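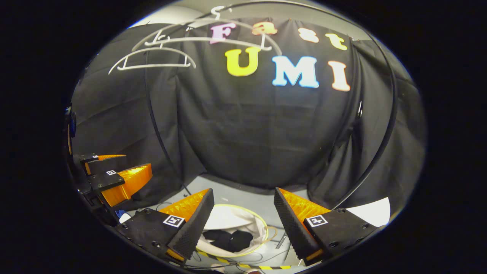
Anca Buzatu wrote back that the old version of this section sent her straight to recalibration, and that she had recalibrated the left unit twice before finding a finger plate that moved when she pushed it with her thumb. The checks now come in a different order. Look at the hardware first and leave calibration until last.

# 7. Fault 219: opening width lost or wrong

Applies to the Lunde hand-held gripper, used singly or as a pair, with Civimo recording software.

Revised 13 Jan 2026

## 7.1 What the fault means

The opening width is worked out from the two square markers, one on each finger plate. Civimo raises fault 219 when it can't find one of the markers, or when the distance between them changes faster than the fingers can move.

You may notice one of the following:

- the width trace goes flat while the fingers are still moving
- the trace jumps between open and closed
- the width reads correctly in your hand but the robot arm closes short of the object when the recording is played back
- recording stops and the unit beeps twice

The third one is the most serious. It can happen without the fault being raised at all, if a plate has shifted by a small amount and both markers are still being found. Treat any short or hard closing on playback as fault 219, whatever the screen says.

> **CAUTION**
> Do not play back a recording on the arm if fault 219 came up at any point while it was being made. The arm will follow the bad width values and may close at full force. Move the recording to the `held` folder.

## 7.2 Before you start

1. Stop the recording in Civimo. Wait for the status line to read "Idle".
2. If the arm is switched on, press its stop button and leave it pressed until you reach 7.6.
3. Put the gripper down on a flat surface with the fingers pointing away from you.
4. If you are working with two units, unplug the one you are not checking.

> **CAUTION**
> Look where you are putting your feet. In a curtained booth, dark wires on the floor are easy to miss when you step back with a gripper in each hand. Route them behind the working area, and keep loops away from bins and trays.

## 7.3 Check the markers

1. Wipe both markers with a dry lint-free cloth. Do not use alcohol, which lifts the print.
2. Look at each marker from the side. It must lie flat on its plate with no raised corner.
3. Check that the white border is complete on all four sides. A marker with a dirty or torn border may be found in one position and lost in the next.
4. Open and close the fingers slowly with the preview running. Both markers should stay outlined in green through the full travel.
5. If an outline turns red, note the position of the fingers and carry on to 7.4.

To replace a marker, order the Comik sheet, part 3710. Peel the old one off completely and clean the plate before fitting the new one. Don't stick a new marker over an old one. The extra thickness changes the reading.

**Note:** Markers printed on an office printer have been tried. They scan well enough on the first day and then start to curl.

## 7.4 Check the finger plates

This is the fault Anca Buzatu reported, and it is easy to overlook. A plate can look properly seated and still rock on its screws.

1. Hold the gripper body in one hand. With the other, press on the outer end of the left finger plate, then on the inner end.
2. Feel for movement between the plate and the finger. There should be none.
3. Repeat on the right finger.
4. If a plate moves, take out its screws one at a time, clean the threads and refit them with a drop of Groltier thread lock.
5. Tighten by hand with the short key supplied. Stop when the screw is firm. The long key strips the holes.
6. Leave the unit for 12 hours before you use it.

> **CAUTION**
> Keep thread lock off the ribbed fins and the gripping pads. It hardens the fin and the finger will then bend unevenly under load. A fin that has been in contact with thread lock must be replaced.

## 7.5 Check the light

Carry out this step only if the markers and plates are sound.

1. Set the preview to show exposure.
2. Point the gripper at the darkest part of the working area, then at the brightest object in it. White items such as paper or a bin liner are the usual ones.
3. Watch the markers while you do this. If their white areas flare and the black squares shrink, the camera is exposing for the background.
4. Switch exposure from Auto to Fixed and set it to 70.
5. Repeat step 2. If the markers still flare, lower the setting until they don't.

Black curtains help with reflections but they make automatic exposure worse. The camera opens up for the dark cloth and the markers, which are close to it, are washed out. Use Fixed in any booth with dark walls.

**Note:** With a pair, set both units to the same value. Civimo does not copy the setting across.

## 7.6 Recalibrate and test

1. Close the fingers fully and choose **Width > Set closed**.
2. Open them fully and choose **Width > Set open**.
3. Make a short test recording: pick up one soft item, such as a cloth, and let it go over a bin. Do this with each unit.
4. Open the width trace. It should fall and rise smoothly, with no flat sections or spikes.
5. Clear the area round the arm. Release the stop button.
6. Play back the test recording at the slowest speed with one hand on the stop button.
7. If the arm closes short or hard, stop it and take the gripper out of service.

## 7.7 Recordings made before the fault was found

A loose plate will usually have been loose for a while. Go back through the recordings made with that unit, starting with the latest, and compare the fully closed value in each with the value at calibration. Hold any in which it has drifted. Civimo versions released before July don't store the closed value, so recordings from those versions have to be checked by opening the trace.

Write the unit's serial number and the finger affected, left or right, in the fault log. If the same plate comes loose again after thread lock, send the unit back with both plates fitted.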